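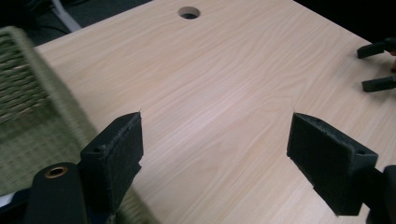
Section 4: Setting up the homework corner

Children settle to homework faster when the place for it never moves, so pick the spot before you unpack the rest of your Villberg Family Planner. A kitchen table is fine, and so is a shelf in the hall if it's deep enough. If you have a desk with a round cable hole near the back, like the pale wood-grain one shown, feed the lead for the Gralar timer down through it and you've got the whole surface left for books!

1. Stand the timer where your child can reach it. They should be the one to press start — it makes a huge difference in our house.

2. Set the first session to 10 minutes. Yes, even for older ones. You can add more next week.

3. Fix the weekly chart to the wall with the strips supplied. Leave 200 mm between the chart and the desktop so that elbows don't catch it.

4. Let your child choose the sticker sheet. There are 400 stickers in the box (225 in the Bisgaard travel edition), so be generous with them.

5. Fill in the "Friends and feelings" line together at the end. One word will do. Some of our best chats have started from "grumpy".

Note: If two children share the corner, give each a chart of their own. Sharing one soon becomes a race.

Caution: The stickers are small. Keep them away from babies and toddlers, and don't put them on painted walls.

Moving up from the Skevville starter pack? Your old charts fit the same strips, so carry on with them until they're full, then go to Section 5 for bedtimes.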